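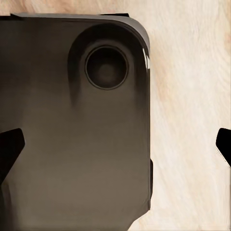

*Wrist view from the sim, phone face down, gripper open before the grasp.*

# Grasp planner picks a bad centre on dark glossy objects

**subira_mabula** wrote:

Hello all. I am working on grasp planning for flat objects, everything in simulation for now. The planner is Pluditz with the default antipodal sampler, and the masks come from a small segmentation network that I trained myself. English is my third language, so please ask if something is not clear.

My problem is with the phone model. As you see in the render at the top, the body is nearly black on the left side, and the left finger is black also. The network joins them into one region. The mask then grows to the left, the computed centre moves with it, and the planner asks for a correction of 16 mm that should not exist. The right finger has pale surface behind it and is always separated correctly.

What I have tried:

- more light in the scene (the glare on the rim became worse, the mask did not improve)
- random colours for the object during training
- a higher threshold on the mask, which cuts a piece from the camera bump

I ran 45 trials with this object and 8 of them closed on a good centre. With a light grey box of the same size I have no such trouble. Is there a standard way to handle this?

---

**kelpline** wrote:

You have the joint state and the gripper mesh. Render the fingers from the wrist camera pose, make a mask from that, grow it by a few pixels and subtract it before you compute anything. No training needed. I would not ask a network to learn something the kinematics already tells you.

---

**tom_r_geelong** wrote:

I disagree a little with kelpline. Subtracting works until the finger lies over the object, and in that render the left one overlaps the phone. After the subtraction you have a hole in the object mask, so the centre moves to the right instead. You have changed the sign of the error and that's all.

The other thing: the phone runs out of view at the left and the bottom. Even a perfect mask gives you the centre of the visible part. I would back the camera off and take the centre from there, then use the close view only for small corrections.

---

**kelpline** wrote:

Fair about the hole. But you don't have to treat those pixels as background. Mark them as unknown and fit a rounded rectangle to the edges you can trust. The top edge, the right edge and the upper right corner are all there. If the size of the phone is known, that is enough to place it.

---

**subira_mabula** wrote:

Thank you both. The size is known in this test, but later it will not be, so I prefer a method that does not depend on it. I can use it to check the idea.

One question about the right edge. There is a slim dark piece which sticks out partway down, I think it is a side button. Will the line fit be disturbed by this?

---

**kelpline** wrote:

Use RANSAC for the line and it will be ignored. Least squares on all edge points will tilt a bit. Watch the bright streak below the corner too. My edge detector in the Vustolis cell used to find both sides of a highlight like that and report two edges very close together. I kept the outer one.

---

**aebischer_fan** wrote:

Why not depth? Everyone is fighting with colour here. The finger and the phone are at different heights, and the sim gives you a clean depth image for free.

---

**tom_r_geelong** wrote:

In sim, yes. On a real glossy black panel my depth camera returns mostly holes. If she plans to move this to hardware, I would not build on perfect depth. I lost most of December to that exact mistake.

---

**aebischer_fan** wrote:

Then add holes to the depth in sim. We do it with a noise mask tied to the material and the viewing angle. It transfers well enough for us, though our parts are matte, so I can't promise the same for glass.

---

**subira_mabula** wrote:

Update, Thursday, May 16, 2024.

I did the version with unknown pixels. The steps now:

1. Take a far view with the whole object visible, compute the first centre.
2. Move to the close view, project the finger mesh, grow it by 7 pixels, mark as unknown.
3. Fit the top and right edges with RANSAC, keep the outer edge where there are two.
4. Correct the first centre only in the direction where an edge was found.

The sideways error is now small enough that both fingers have clearance when they go down. Rotation is still noisy when the top edge is short in the view. There are two small dark tabs along that edge, and sometimes the fit takes points from them.

I have not tried the depth with noise yet. Tom, did you filter the holes or leave them as they are?

---

**tom_r_geelong** wrote:

Left them as they are. Filling them gave me a smooth surface in the wrong place, and the planner trusted it. For the rotation, take the angle from the far view and don't touch it afterwards.

---

**kelpline** wrote:

Or weight the angle by the length of the fitted edge, so the close view still counts when it has something to say. Tom and I won't agree on this one. Can you post the config when you have it working? I'd like to run it on the Brandent tray set.

---

**subira_mabula** wrote:

I will test both for the angle and post the config with the results.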